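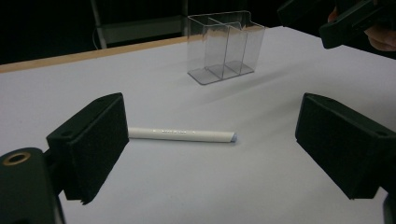

Page 13

Drandalska: The Complete Second Season (DVD)

All 13 episodes of the family drama set on the Allus sheep station, on four discs. The season picks up in July, a few weeks after the fire at the lower barn, with Eino back from the city and the farm in the hands of the bank.

Format: DVD, four discs
Running time: 500 minutes plus extras
Language: Finnish, with English subtitles
Picture: Widescreen, color
Label: Rowlands
Item number: DR-55

Episodes on disc one

The Lower Barn 02x01
Eino comes home to find his sister running the station alone. The insurance adjuster wants a second look at the wiring.

Hired Hands 02x02
A new shearing crew arrives short two men. Marit takes a job in town and keeps it to herself.

Fence Line 02x03
A dispute with the neighbors over the north pasture ends up in front of a judge.

Extras

The last disc has a 60-minute feature on the making of the season, with director Orvokki Pitkänen and writer Aarne Salminen. Salminen also talks over the final episode - this track is in Finnish only, with no subtitles. Composer Barış Coşkun's theme is included in full.

Please note

The pilot film, Drakance, is not part of this set. It is sold separately and comes with the first season box. Discs are Region 2 and will not play on most players sold in the United States. Check your player before ordering.

Opened sets can be exchanged for the same title only. Orders for two or more seasons ship together in one package.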